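4 Setting up the serving table

Read this section before you unpack the Trolluson side table. The two tables are supplied with the same white finish but they are not interchangeable. The main table carries the plates. The side table, the one with the rounded front edge, is for trays and napkins only.

4.1 Placing the tables

1. Stand the main table on a level floor and lock all four feet.
2. Bring the side table in from the left. Leave a gap between the two tops - do not push them together.
3. Check both tops with a level. Turn the feet until the bubble is centred.
4. Wipe both surfaces with a damp cloth and let them dry.

NOTE: The side table may sit slightly lower than the main table. This is normal and does not need to be corrected.

CAUTION: Do not load the side table above 14 kg. Do not lean on the rounded edge.

4.2 Plates

Use a shallow plate with a raised rim. The Dekker round plate is supplied in blue, grey and white. Choose a colour that contrasts with the food, as pale cake is hard to see on a white plate.

1. Wash new plates by hand before first use.
2. Set one plate on the main table, well in from the edge.
3. Press lightly on the rim. If the plate rocks, move it or replace it.

Plates are rated for 1,000 dishwasher cycles. Throw out any plate with a chipped rim.

4.3 Portions

Cut soft items such as sponge, cornbread or filled sandwiches into blocks. Toppings should be level and should not hang over the sides. Chill cream-filled pieces for 14 minutes before plating.

Place one block on each plate. Items are held by the middle, with the topping showing on both sides.

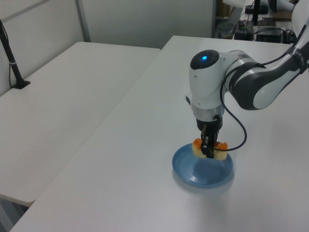 Fig. 4-2. Block with orange topping, held at the middle on a blue plate.

CAUTION: Do not use portions heavier than 100 g. Heavy pieces can sag or split.

4.4 Clearing up

1. Remove leftover food and stack the plates on a tray.
2. Clean the main table first, then the side table. Rikitz surface spray is suitable for both. Do not use scouring pads on the matte finish.
3. Sweep the floor under the gap.

For replacement feet and plates, see the Grorotora parts list in Section 9.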